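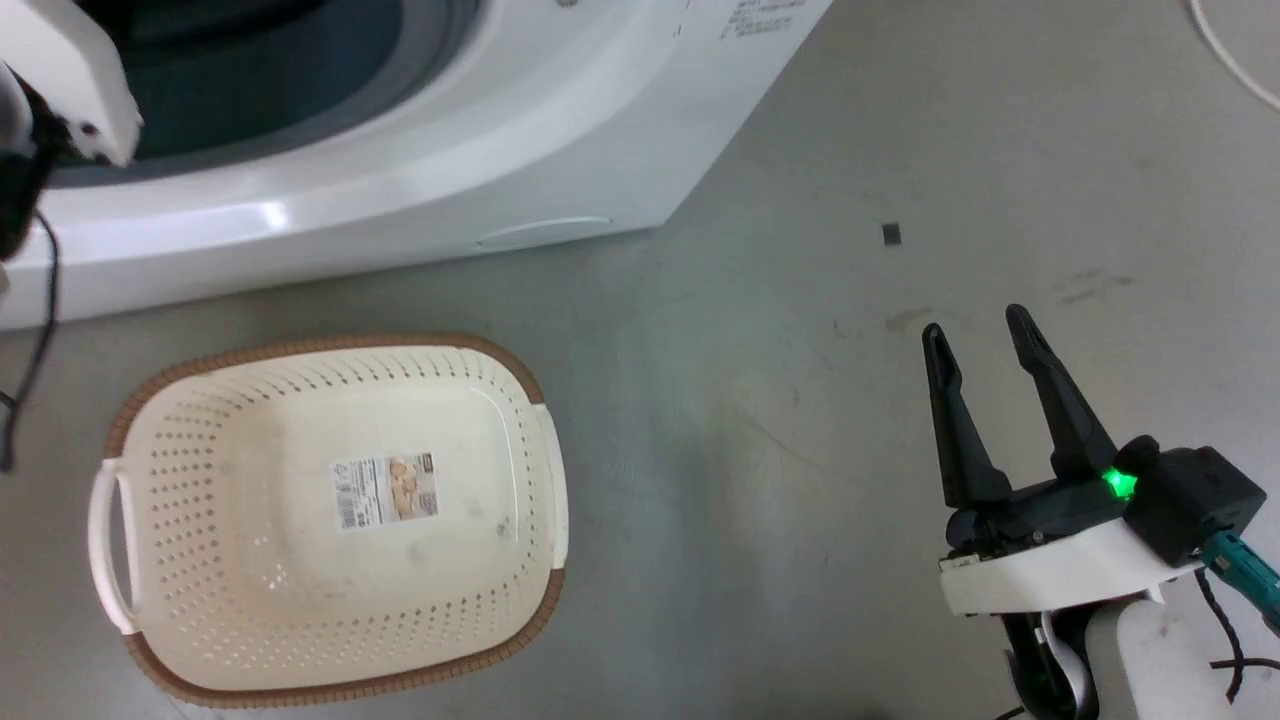
Before you mix anything, get your butter out and let it sit on the counter until your thumb leaves a dent. I know, I know, you want to skip ahead to the chocolate. I use the waiting time for chores, so my butter usually softens while I'm standing over the white washing machine with its big dark opening, feeding in the dish towels from the last batch. Go do whatever your version of that is and come back in 30 minutes.

Section 2: Setting up your dough and your first tray

These steps are for the Pallanholm shortbread, the plain one my friend Marianna Michalski taught me one January when we were both snowed in and bored. Once you have it down you can move on to the Vetimel bars in the next section, which use the same dough with a caramel layer on top.

1. Line your baking sheet with parchment. Let the paper hang over the two long sides so you've got handles for lifting later.

2. Beat the softened butter and the sugar together on low. You're looking for pale and smooth, and you can stop as soon as you get there. Fluffy is for cake!

3. Add the vanilla and the salt. If your butter is already salted, leave the salt out.

4. Tip in the flour all at once and mix with a wooden spoon until it clumps. It will look much too dry at first. Keep going - it comes together, I promise, and a splash of milk will only make it tough.

5. Press the dough into the lined sheet with your palms, then smooth it with the bottom of a glass. Get into the corners.

Note: If the dough sticks to the glass, dust the bottom with a little flour. I've tried sugar too, and it leaves a gritty top that I happen to like but my kids don't.

6. Prick all over with a fork, right down to the sheet.

7. Chill the whole thing, uncovered, until it feels firm when you press the middle. Turn your oven on while you wait and set the rack in the center.

8. Bake until the edges are light gold and the middle still looks a bit blond.

Caution: The sheet stays hot for a long while after it comes out, and this one sits on the counter right where you want to lean. Put it on a rack at the back, away from small hands.

9. Cut it while it's still warm, straight down with a long knife. Wait until it's cold and you'll get crumbs (very tasty crumbs, great on ice cream, but still).

10. Lift the parchment out by the handles once everything has cooled completely.

Storing: A tin with a tight lid is best. Put paper between the layers and keep the shortbread away from anything minty, or it'll all taste like mint by the next day.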